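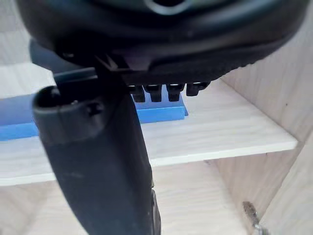

Word count: 1,102

Skokonport Technical College
Automation Maintenance, Unit 2
Handout: Setting up and looking after the Karaki cell
Course tutor: Alfie Holroyd

1. Purpose of this handout

The Karaki cell is a two-armed robot which handles box files and binders at a low office cabinet. Students on Unit 2 are expected to prepare the cell for a session, carry out the daily checks and return it to a safe state at the end. The handout should be read before the first practical. It does not replace the maker's manual, a copy of which is kept with the cell log.

Students who have worked only on fenced industrial cells should note that the furniture is part of the cell. A cabinet that has been pushed out of line, or a door that has dropped on its hinges, will produce the same symptoms as a badly set arm, and a good deal of time has been lost in past years by adjusting the wrong one.

2. Before power is applied

Two people must be present whenever the arms are powered. One operates the cell and the other stands at the stop button. The roles are entered in the log before the session begins, and may be exchanged only when the arms are at rest.

The operator then works through the following:

Check that the base stands squarely on the carpet and does not rock when pressed by hand.
Follow each arm cable from the base to the wrist. The cable should hang in an open loop with no kinks, and should not be pinched at any joint.
Check the bracket at each wrist for movement. A bracket that can be turned by hand must be reported and not simply tightened.
Open and close each cabinet door by hand. It should swing freely and stay where it is left.
Look inside the cabinet and record what is on the shelf.

Loose cables on the desk behind the cabinet should be left well back from the edge. A raised arm passes close to the desk during lifting moves, and a hanging cable is easily caught.

3. Setting the door position

The door routine uses a single extended finger, with the remaining fingers curled towards the palm. The hand approaches the free edge of the door and must stop short of it before contact is made. The stopping distance for this cell is 28 mm, measured from the fingertip to the wood with the gauge block supplied. 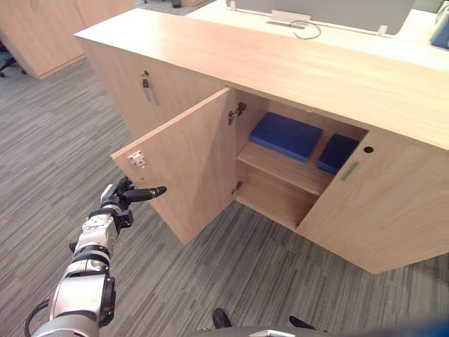

If the distance is wrong, the cabinet should be examined first. Measure its position against the floor marks, then look at the hinges. A loose hinge screw allows the free edge of the door to sink, and the latch will then meet its plate too low. Tighten the screws with a hand driver only, as powered drivers strip the wood very quickly.

Only when the cabinet is known to be correct should the arm be touched. The arm offset is altered from the settings page, one axis at a time, and the approach is run at reduced speed after each change. The old value and the new value are both written in the log. An entry reading "adjusted" is not acceptable and will be returned.

4. The shelf and its contents

The shelf move is the most demanding part of the routine, as the hand works inside a closed space with little room above it. Students should use the wrist camera for the final approach. The head camera gives a fair view of the cabinet as a whole, but the door or the arm itself will often hide the point of contact.

Objects should be placed flat on the shelf. A box that stands proud of the shelf edge may be struck by the wrist on the way in, so the operator should compare the camera view with the record made under section 2 before each move. Where the two disagree, stop the cell and look with the door fully open.

When a file box is set down on the cabinet top, its overhang at the front should be noted. A small overhang is permitted and makes the box easier to take hold of again. It is the operator's decision whether the box is secure, and the person at the stop button may overrule that decision.
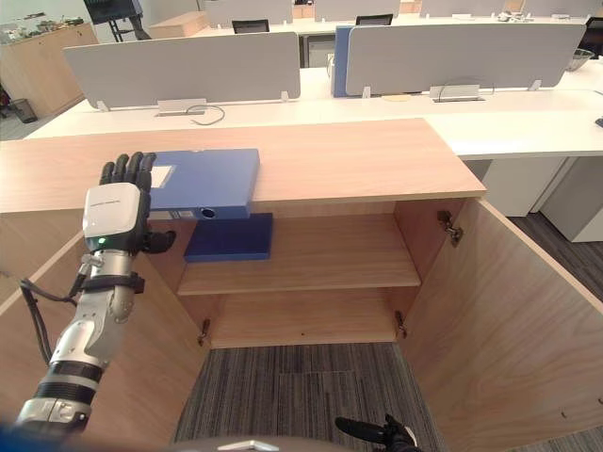
Figure 3. Left hand at the file box on the cabinet top, both doors open.

5. Care of the hands

The fingers are the parts most likely to wear. At the end of each session, with the power off and the stop button pressed in, wipe them with a dry lint-free cloth. Solvents must not be used. Faint scuffs on the surface are normal and need not be recorded, but any split, chip or sharp edge must be.

Move each finger gently through its range and compare left with right. A finger which returns slowly should be reported by arm, hand and finger, for example "left hand, thumb". The screws visible on the outside of the fingers are not to be used as a means of adjusting stiffness.

Hand removal is covered in Unit 3 and must not be attempted at this stage.

6. Two-arm work

During a combined move, one arm supports a binder while the other attends to the cabinet. The load is carried on one side only, and the holding arm will settle slightly when the grip closes. Allow it to come fully to rest before the second arm is started. The thumb should bear on one side of the binder and the fingers on the other, and the binder should be held at the spine. A grip on the cover alone will allow it to fall open.

The following service note is reproduced for discussion in the seminar. It was written by the technician at our partner site, where a cell of the same type is in use.

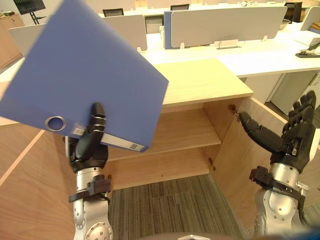 DIRETPORT, September

The cell was reported as stopping part of the way through the combined move. The log showed that the fault occurred only when a full binder was carried on the left, and that empty binders gave no trouble. The left wrist bracket was found to have shifted under load. It was reseated on its marks, the screws were tightened to the figure in the manual, and the move was run with an empty binder and then with a full one. The cabinet hinges were checked in the same visit and left as found. The operator has been asked to include both wrist brackets in the morning check and to inform the Flarnasport store if replacement screws are wanted.

Questions for the seminar should be prepared in writing:

Which entry in the log allowed the technician to rule out the cabinet at an early stage?
Why was the empty binder tried before the full one?
At what point in section 2 should the fault have been found?

7. Closing down

Return both arms to the rest position, close the cabinet doors by hand and switch off at the base. Record the contents of the shelf once more. Both people sign the log, and the key is handed to Alfie Holroyd or to the duty technician.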